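Culdale 両手グリッパキットの使い方:設置から最初の収録まで
最終更新:2月22日

Tevero の Culdale は、人が両手に持って操作するグリッパで作業を収録するためのキットです。ロボット本体がなくても、把持や移動の手本データを机の上で集められます。このページでは両手構成を使い、かごに入ったカップをつかむ作業を一本収録して書き出すところまでを説明します。片手構成でも手順はほぼ同じですが、左右の割り当ての項は飛ばしてください。

用意するもの
・Culdale 本体(右手用、左手用)
・グリッパ上部に付けるトラッキングプレート
・接続ケーブル
・頭部側カメラ
・収録ソフト Lenance を入れた PC
・作業用のテーブルと、つかむ対象物

Lenance は付属のライセンスで使えます。保存先には内蔵 SSD を指定してください。外付けドライブでも動きますが、私の環境では長い収録の途中で書き込み待ちの警告が何度か出ました。

1. テーブルを置く
テーブルは部屋の中央寄りに置き、周囲を歩ける程度に空けます。壁に寄せると、プレートの模様がカメラから隠れる姿勢が増えます。天板はつやの少ないものが扱いやすく、木目程度の模様なら問題ありません。照明は上から当てます。窓からの光が入る部屋では、カーテンを閉めてから露出を決めてください。

2. プレートを取り付ける
プレートは点の模様がある面を外に向け、グリッパの上部に固定します。ねじは指で止まるところまで回し、そのあと付属のレンチで軽く締めます。模様の面に指の跡が付いたら、乾いた布で拭きます。取り付けたあとにグリッパを軽く振り、がたつきがあれば締め直します。プレートの角度が途中で変わると、その日の収録は位置合わせからやり直しになります。

3. ケーブルを回す
ケーブルは腕の動く側に余裕を持たせ、テーブルの外側へ垂らします。天板の上を横切らせると、対象物を引っかけたり、手元カメラに映り込んだりします。床に下ろした分は足元から離してまとめます。

4. 左右を割り当てる
Lenance を起動し、「デバイス」から両方のグリッパを選びます。片方の指だけを開閉し、画面上の数値が動いたほうに左右を割り当てます。入れ替わったまま収録しても警告は出ません。後から変換で直せますが、ファイルごとに設定することになるので、ここで確認しておきます。

5. 手元カメラを確認する
対象物をつかんだ状態で、手元カメラの映像を開きます。見るのは、対象物の縁が判別できるか、明るい部分が白く飛んでいないかの二点です。金属は反射が強いので、露出は金属に合わせ、背景が暗く沈んでもそのままにします。自動露出は切ってください。初期値では入っています。

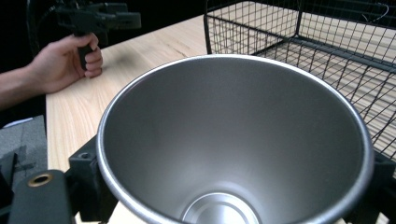
手元カメラの映像。手前に金属容器の内側、右奥に黒いワイヤーかご。左上には反対の手で握ったグリッパが見える。

つかんだ物が大きく映るのは、このカメラの取り付け位置では普通です。奥の様子は頭部側カメラが補うので、無理に角度を変えないほうがまとまった映像になります。レンズの角度を変えた場合は校正もやり直しです。

6. 校正する
「校正」を押し、グリッパをテーブルの上でゆっくり動かします。進捗が1,000サンプルに達すると自動で止まります。早く振るとぶれた分が捨てられ、かえって時間がかかります。左右それぞれで行い、最後に結果を保存します。設定ファイルの名前は日付だけにせず、テーブルの配置が分かる語を入れておくと、翌月に見返すときに探しやすくなります。

7. 開始位置を決める
何も持たない状態で指を開き、天板の手前側に構えます。この姿勢を毎回の開始位置にします。左右の指先が両方とも手元カメラに入り、その間に天板が見えていれば十分です。 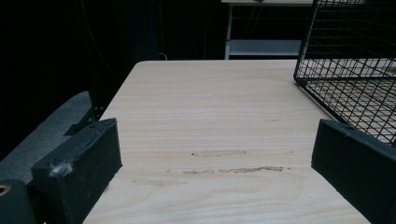

開始位置が決まったら、Lenance の「基準姿勢」に登録します。登録後は、構えがずれていると収録ボタンが灰色のままになります。許容範囲は設定で変えられます。初期値は厳しめで、慣れないうちは開始までに手間取るため、私は一段緩めて使っています。

8. 収録する
かごをテーブルの奥寄りに置き、その中に対象物を立てます。収録を始め、右手のグリッパを上から、または横から近づけて指で挟みます。かごの縁をまたぐときは、いったん十分に持ち上げてから水平に動かします。網に指先が当たったら、その回は破棄して構いません。

使わない側の手は、開いたままテーブルの端に置いておきます。体の陰に引くとプレートが隠れ、追跡が切れます。切れた区間は Lenance のタイムラインに赤く出ます。短ければ補間されますが、つかむ瞬間に重なっていたら撮り直します。
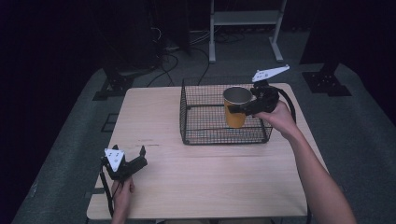 頭部側の視点。右手のグリッパでかごの中のカップを挟み、左手のグリッパは指を開いてテーブルの左端近くに構える。

一回の長さは20秒までに収めると、後の確認が楽です。動作が終わったら開始位置に戻し、収録を止めます。対象物の置き場所は毎回少しずつ変えてください。同じ位置ばかりだと、学習に使ったときに位置の違いに弱くなります。

9. 書き出す
一覧から使う回を選び、「書き出し」を押します。形式は、変換ツール Ngui に渡す場合は初期設定のままで構いません。手元の試験では232回分を収録し、書き出しから Ngui での変換まで途中で止まることはありませんでした。変換後のフォルダには、左右の手元映像、頭部側の映像、指の開き幅、位置の記録がまとめて入ります。

うまくいかないとき
・位置が飛ぶ:プレートの固定と、照明の映り込みを確認します。
・左右の映像の時刻が合わない:両方のケーブルを抜き、右、左の順に挿し直してから Lenance を再起動します。
・エラー2078が出る:保存先の空きが足りません。古い収録を移してから再開します。
・指の開き幅が0に戻らない:指を完全に閉じて「ゼロ点」を押します。

使ってみての感想
設置は説明書どおりで迷うところが少なく、持ち替えもしやすいです。不満はケーブルで、もう少し柔らかいものが欲しいと感じました。長く続けると右腕が疲れるので、休憩を挟みながら進めています。片手だけで済む作業が中心なら、片手構成から始めて後で左手用を足すこともできます。Tevero は3月に Lenance の更新を予定しており、左右の割り当て画面が変わるとのことです。更新後は4の手順を書き直します。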